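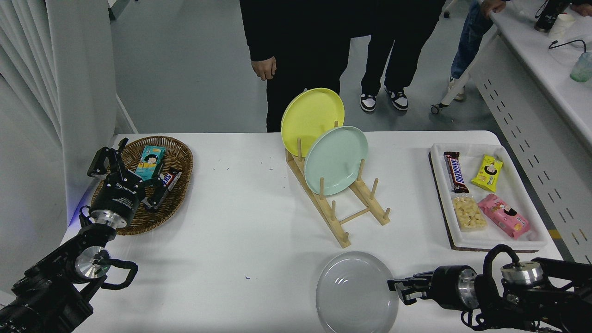 Okay, welcome to unit 2 of Everyday Swedish for Beginners! Last time we did greetings and you all went home saying "hej" to your pets, so now we're moving on to something a bit meatier, the two genders of Swedish nouns and how you say "the." I like to start with things you could pick up in a shop, and a Snickers bar in a wicker basket gives us a nice easy pair to chew on. A basket is "en korg." The basket is "korgen." A candy bar is "en chokladbit" (literally a chocolate piece), and the candy bar is "chokladbiten." So the little word "en" jumps off the front and glues itself to the back, and that's most of this unit in one sentence. The table is the odd one out, "ett bord," "bordet," and we'll get to why that matters in a minute.

If you missed the first class, don't panic. Ask Ivar Sjögren for the unit 1 sheet, he has spares in the Clalwood office, or just borrow one from whoever you sit next to.

En words and ett words

Every Swedish noun is either an en word or an ett word. There are far more en words, so if you're stuck in the middle of a conversation, guess "en" and keep talking! People will understand you fine. But do learn the gender along with the word, please. Write "ett bord" on your flash card and never plain "bord." I didn't do this when I was learning German at school and I have been paying for it ever since.

Some to start you off:

en stol, stolen (a chair, the chair)
en kopp, koppen (a cup, the cup)
en gaffel, gaffeln (a fork, the fork)
en lampa, lampan (a lamp, the lamp)
ett glas, glaset (a glass, the glass)
ett fat, fatet (a dish, the dish)
ett äpple, äpplet (an apple, the apple)
ett kök, köket (a kitchen, the kitchen)

Look at "lampa." It already ends in a vowel, so it only takes an n. Same story with "äpple," which only needs a t. And "gaffel" drops the e you'd expect and gives you "gaffeln," which is hard to say on the first try, so say it ten times in the car.

One more thing about the t in "glaset" and "bordet." You pronounce it. In Norwegian you often don't, and since a few of you have been watching Norwegian shows for practice (I know who you are) this keeps slipping in.

Saying it out loud

Pair work, both of you with books shut. One person says the noun with en or ett, the other says the "the" form back as fast as they can, then swap. Hjørdis Magnusson taught me this one when we shared a classroom, and she used to do it walking up and down the stairs with her students, one word per step. We'll stay in our chairs. Go through the list above twice, then add any word from unit 1 that you still remember.

When you can do it without stopping, put the words into these two short sentences:

Var är koppen? (Where is the cup?)
Koppen är i köket. (The cup is in the kitchen.)

"Är" sounds a lot like "eh" in fast speech, with the r pretty much gone. If you say every letter you'll sound like a train announcement, but a very polite one. 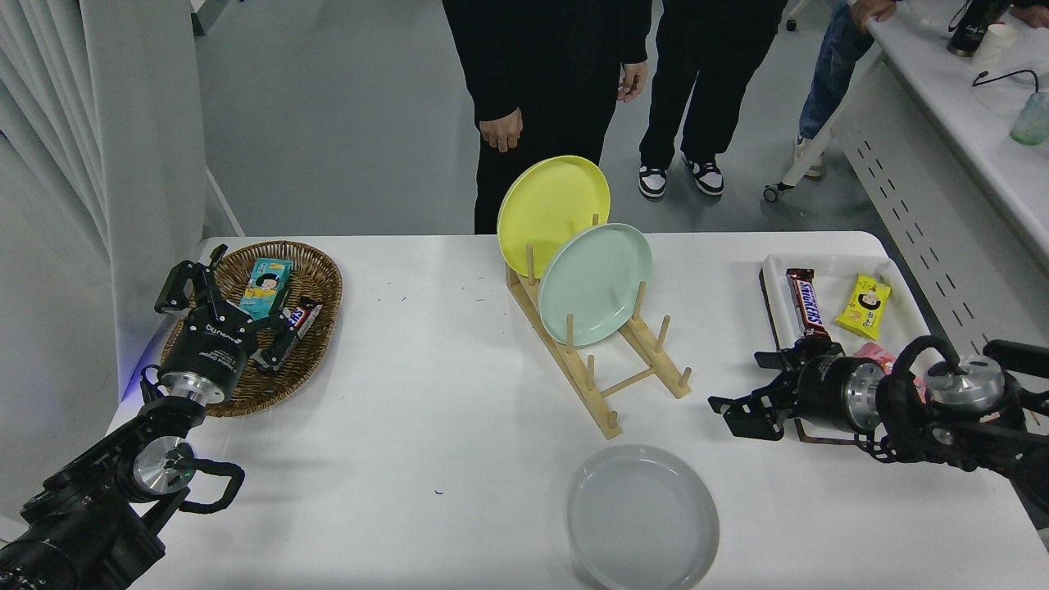
How do you say "the" when there's an adjective in front of the noun?

You use both. Swedish puts a separate word first and keeps the ending on the noun, so "the red cup" is "den röda koppen," and "the red glass" is "det röda glaset." "Den" goes with en words, "det" goes with ett words, and the adjective picks up an a in both cases.

It feels like saying "the" twice, and I remember being sure the textbook had a misprint. It didn't! We'll spend most of unit 3 on this, so for now I only want you to recognize it when you hear it. Without "the" it's simpler: "en röd kopp" and "ett rött glas." Yes, there's an extra t on "rött," well two of them, and we'll come back to that as well.

Pronunciation corner

The sound of the week is the Swedish k before soft vowels. Before e, i, y, ä and ö it turns into something close to the "sh" in "sheep," made a bit further forward in the mouth. So "kök" starts soft and ends hard, and "korg" is hard at the start. The g at the end of "korg" goes soft too, so the whole word comes out more like "kory." Try these slowly:

kök, kyrka, kär (soft)
korg, kaffe, kopp (hard)

There are exceptions, mostly borrowed words. "Kiosk" is one that lots of people say with a hard k. I'll point them out as they turn up and you don't need a list.

Homework

Read the short dialogue on page 241 of the Prinley reader. It's the one with the lost umbrella. Underline every noun with a "the" ending and write its en or ett form in the margin. Then write 200 words in English (yes, English!) about your own kitchen, and swap in the Swedish word anywhere you know it. Mine last year was a mess and had "kylskåpet" in it four times, so aim for more variety than I managed. If you're really keen, the Nyberg word list has the 300 most common nouns with their genders, and it's on the shelf by the door. Please don't take it home, we only have the one copy.

Next time bring something small from your kitchen that you don't mind passing around. We're going to use it for "min," "mitt" and "mina," and for a guessing game that gets loud. Vi ses!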